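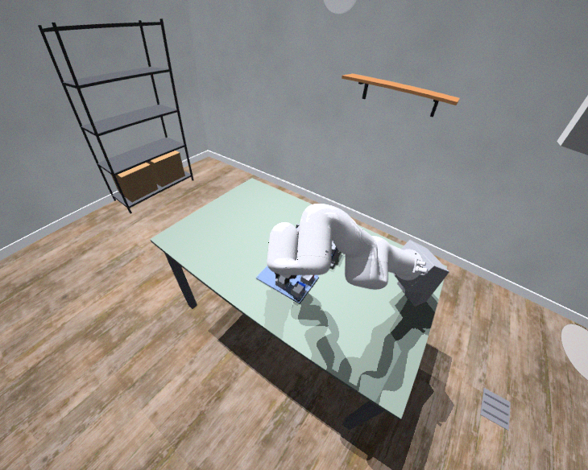
**Who should teach the arm a new task, the technician or the person who did the work by hand until now?**

The person who did the work by hand, with the technician sitting beside them for the first shift. At Hornon we tried the other way first, and the packers had to correct almost every movement afterwards.

This page explains how we hand over one tray task to an arm, and what the packers do after that.

## Before you start

You need:

- the job in Virach, our planning tool, rehearsed in simulation
- the packer who knows this tray best
- 2 hours without deliveries
- the old work sheet, on paper

Do not begin in the last hour of a shift. People are tired and they agree to everything.

## Steps

1. Open job 1621 in Virach and play it at slow speed. Let the packer watch it once without talking.
2. Ask the packer where they would hold the tray. Write down the answer in their words, also if it sounds strange to you.
3. Move the grip point in Virach to this place. Save under a new name, for example `1621-packer`.
4. Play the job again. Watch the elbow as well as the fingers — the elbow needs more room than most people expect.
5. Set the speed to 20 per cent and run it on the real table with no product in the tray.
6. Run it 7 times. If one run fails, go back to step 3 and start the count again.
7. Let the packer press stop at least once during a run. They must know how the button feels.

When all runs are good, both people sign the work sheet. The signed sheet stays at the table.

## What changes for the packers

The lifting becomes less, and the checking becomes more. On the Murakami line the packers now load the trays, look for damaged seals and decide when a job must be stopped. This is a different kind of tired. We change places every two hours, and please keep this also when the line is busy.

A stop is never counted against the person who made it. If your shift leader says something else, show them this page.

Write the new duties on the rota before the first real shift. In October we forgot this on the Lastico line, and for a week two people believed that their hours would be cut.

## If the tray slips

Check the grip point first, then the speed. Change only one of them at a time — otherwise you will not know which one helped.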